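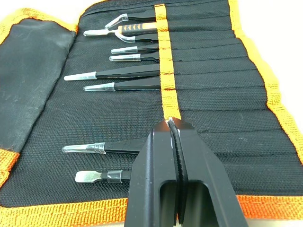 Hi, and thanks for stopping by! This repo is the data behind my accessible bags and pouches list, the one I started because I got tired of product pages that tell you a bag is "easy to use" and never say how the zipper works. I use a power chair and have weak grip on my left side, so "easy" and I have some history.

What you get is one big CSV, `bags.csv`, with 3,899 rows. Each row is one product as it was sold at one time, so a bag that changed its buckle shows up twice. I've been adding to it in the evenings, mostly after 9, and the last big cleanup was in December.

## What's in a row

- `maker` and `model`: as printed on the label or the shop page
- `mount`: where it goes (chair back, armrest, under seat, walker, crutch, lap)
- `closure`: zipper, hook and loop, magnet, buckle, roll, open top
- `one_hand`: yes, no, or `unsure`. Please don't read `unsure` as no!
- `pull_size_mm`: length of the zipper pull, blank if there isn't one
- `strap_max_cm`: longest the strap goes
- `weight_g`: empty
- `source`: `held` if I've had it in my hands, `page` if I only copied the listing

About 900 rows are `held`. Everything else is `page`, and shop pages are optimistic, so filter on that column first if you care about closures (you probably do). 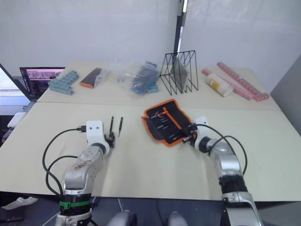

## Makers with the most rows

Condov and Kukel take up a big share, simply due to how many sizes they sell. Condov's armrest pouches are the ones I reach for myself. The Kukel walker bags are roomy, but the older ones have a tiny pull and I ended up tying a loop of cord on mine. Schumacher rows are mostly chair-back bags, and their listed weights include the rain cover, so I put a note in `remarks` for those. Drellen is thin right now, and I'd love more!

## Loading it

```python
import pandas as pd
bags = pd.read_csv("bags.csv", dtype={"model": str})
held = bags[bags["source"] == "held"]
```

Keep `model` as a string. Some Schumacher models start with a zero and pandas will happily eat it.

## Known problems

- Prices aren't in here. I tried for a while and they were stale in a week.
- Strap lengths before the cleanup were sometimes in inches. I fixed the ones I caught, but anything over 3,000 is clearly junk, so drop it.
- `one_hand` is my hand. Yours may disagree, and that's what the `remarks` column is for.
- Colors are a mess (gray, grey, charcoal, "storm").

## Adding rows

Open a pull request with up to 100 rows at a time, any more and I lose my place reading them. Same column order, please, and leave a cell blank if you don't know. If Git isn't your thing, paste the details into an issue and I'll type them in.

## License

CC BY 4.0 for the data, MIT for the two little scripts in `tools/`.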